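About Flestier

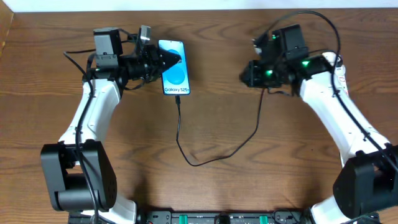

A Galaxy S25+ with a black USB cable on the wooden table, Cikwood workshop.

Flestier checks phones, tablets and the cables that go with them. Shops send us what they are thinking of selling, and we tell them whether we would sell it. Quite often we would not.

The firm was started by Ruxandra Iordache, who had spent years behind the counter of a repair shop in Drarkmont and had grown tired of the word "premium." Every cable that came in bent, frayed or dead had once been premium. So had the box it came in. She began keeping the dead ones in a drawer with a note of how long each had lasted, and when the drawer was full she rented a room in Cikwood and bought a table.

The table is wooden and it is still the one we use. People ask whether we have a proper lab. We have a table, a white wall, good light and a lot of labels. We have visited places with more equipment and could not always work out what it was for.

What we do

Most of our work is about the place where a cable meets a phone. We plug it in, unplug it and plug it in again, and we write down when it starts to feel different. A standard cable check is 200 insertions. If a maker claims a much higher number on the package, we ask how it was counted. Some makers answer. Their answers go in the report, along with the silences.

We also look at:

Charging with the phone standing up, lying flat and held in the hand
Whether the cable is long enough to be used while sitting down
How the plug sits when there is a case on the phone
Whether the screen wakes up when you connect the cable, and whether you wanted it to

We do not test battery life. We tried it for one winter and did not believe our own results.

What we don't promise

We do not give stars, badges or seals. A seal says that somebody paid for a seal. You get a written report, usually short, and a bag with your samples in it. If we think a product is fine, the report says "fine." One client asked us to change this to "outstanding" and is no longer a client.

We do not claim that a cable will last for years, as we have only had it for a couple of weeks. We are also wary of the word "universal." Of the last 90 cables sent to us under that name, 61 went into every phone case we tried without a struggle. You may think that is a good score. We don't, given what the word means.

Who we work for

Mostly small shops, a few schools that lend out tablets, and Hodoroagă, a family business that sells accessories by mail and has been sending us samples longer than anyone. They have ignored our advice twice. We mention it because they asked us to, and because they did send us the returns afterward.

Sending us something

Send two of each item, in the packaging the customer would get. Please leave out the brochure. A cable check costs 70 dollars per model and takes two weeks, longer in December, when everybody discovers they have a holiday range. We will not rush a check, and offering to pay extra only makes us curious about the product.

Visitors are welcome in Cikwood if they write first. There is coffee, which we have not tested.

Page last updated 2025-09-18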